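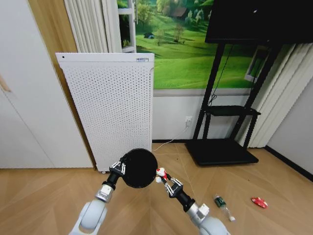 Undine is a training method for two-armed household robots in which a single policy is taught to clear mixed litter from a floor without being given a list of object types. It was developed under the Panero project and is usually discussed together with Skundeo, the set of recorded runs it was trained on. The method treats every item as a grasp problem first and a sorting problem later, so that one arm can hold something wide and flat while the other deals with something small. A round black disc in the left gripper and a little red and white item in the right, with a plastic bottle and a crumpled wrapper still on the herringbone floor, make up a fair sample of the task. Whether the policy has learned anything general about such objects is disputed.

Method

Human operators control both arms remotely while the robot records joint positions and camera views. Skundeo holds 917 of these runs. Undine cuts each run at the moments when a gripper closes or opens and trains on the pieces, which are then shuffled between rooms. The authors argue that shuffling keeps the policy from memorizing the order in which a given room was cleaned. The paper does not test this claim by itself; shuffling was switched on together with a larger image encoder, and the two effects cannot be told apart from the published tables.

Reported results

The main evaluation covered 205 trials in 6 rooms. Undine was reported to finish more trials than Diekmann, an older method that trains each arm separately and lets a planner settle conflicts. The gap was widest when both arms had to hold something at the same time. It nearly vanished for single items.

A trial counted as finished when the floor inside a marked area was clear. Items pushed out of the area were scored the same as items picked up. A supplement released in February rescored 50 of the trials under a stricter rule and found a smaller advantage, although the order of the two methods stayed the same. The remaining trials have not been rescored.

Criticism

Four of the rooms used for testing also appear in the training runs, with the furniture in the same places. Critics have said this makes the word "unseen" in the paper's title hard to defend, as only the litter was new. Thin, flat items were left out of the main table and appear only in an appendix, where both methods do poorly.

The comparison with Diekmann has also been questioned. The older method was run with its default settings, which were tuned for tabletop work, and no attempt to retune it for floors is described.

See also: Diekmann; Panero; Skundeo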